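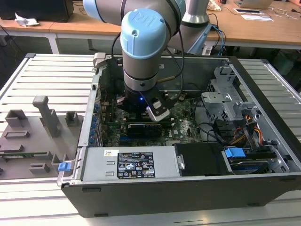 Old desktop computers are hard on planning software. No two arrive with the same dents, and a cable can hang anywhere. At Garnemside, Sunita Blackwood and Darnell Mahmoud have spent the winter on a planner called Alcantara, written for taking PCs apart.

The first version worked out the whole job before the arm moved. It took 70 seconds to think and then failed on the first stray wire. The new one plans three moves at a time, looks again, and throws out whatever no longer fits. Blackwood wrote the part that decides when to look. Mahmoud handles contact forces, which he still tunes by hand.

Memory slots are a good test. The clips at the ends are small, and from a wrist camera the long black channels look much alike, so the software matches the board against a library of 200 layouts before it commits to a grasp. 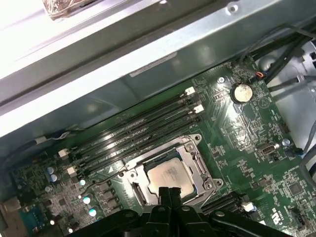 Ansel Crenshaw would like to see the library go. Matching works until a board turns up that isn't in it, he argues, and then the planner stops and waits for a person. Blackwood agrees that it stops too often. She wants it to ask for a second view first, and that change is due in March.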